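Tenant Notes – Skikov Storage, Flikness Road site
12/11/2025

Unit humidity and the changeover to the Turcotte dehumidifiers

The two old dehumidifiers on the ground floor are being replaced with Turcotte units, one at each end of the main corridor. Work is limited to the corridor and the plant closet. Tenants do not need to empty or unlock anything. The corridor lights will stay on during the work, and the east roll-up door will be kept shut, so please load through the west door until the notice on the east door is taken down.

The new units hold the corridor at a set relative humidity of 50 percent. The old ones ran on a timer and took no reading at all, which is why the corridor was dry in winter and damp in late summer. The set point applies to corridor air only. Air inside a unit follows it slowly, through the gap over the door and the mesh ceiling panels, and a unit packed to the ceiling will follow more slowly still.

A few points on packing that affect how well this works:

Leave a gap of a hand's width between the load and the outside wall. Units on the north side have an uninsulated metal wall, and a box pressed against it will pick up moisture on that face in cold weather.

Keep the top of the load below the mesh. Boxes pushed up against it block the only high opening the unit has.

Use pallets or boards under cardboard. The slab is sealed, but it is colder than the air for much of the spring. We keep used pallets by the west door at no charge. Take what you need and bring back what you do not.

Do not wrap upholstered furniture in plastic sheeting and tape it closed. Any moisture in the padding stays in the padding. A cotton sheet or a mover's blanket is better. Mattress bags sold at the desk have vent holes and can be used as they are.

Refrigerators and freezers must be wiped out, left to dry for a full day before they come in, and stored with the door held open by a block or strap.
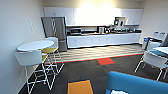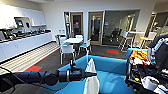
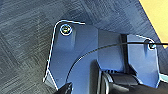 Normand Doucette wrote in to ask whether the desiccant tubs he keeps in his unit are still worth the money, and to say that in his experience they fill up fastest in March, well before the warm weather. He added that he would sooner see a humidity reading posted by the door than take our word for it.

On the tubs: a small tub can dry a closed trunk or cabinet, and it is worth keeping there. Standing open in a unit with a mesh ceiling it is drawing on the air of the whole corridor, and it will fill no matter how many are set out. If you use them, place them on a flat surface where they cannot tip. The liquid that collects is a salt solution and will mark leather and corrode bare steel.

On the reading: a display will be mounted at each end of the corridor at eye level. It shows relative humidity and temperature and keeps a log, which the desk can print on request. The log holds 2000 entries before it starts to overwrite the oldest ones.

Tenants in the Drondholm building are not affected by this change. That building has its own air handling and its filters were changed in March.

Rates stay as they are. The cost of the new equipment is not being passed on through unit rents or the climate surcharge.

Condensate from the new units runs through a hose to the floor drain by unit 828. Please do not set carts or boxes on the hose, even for a short time – a pinched line will shut the machine down and sound an alarm at the desk. If you find water on the floor anywhere else in the corridor, call the desk and give the nearest unit number.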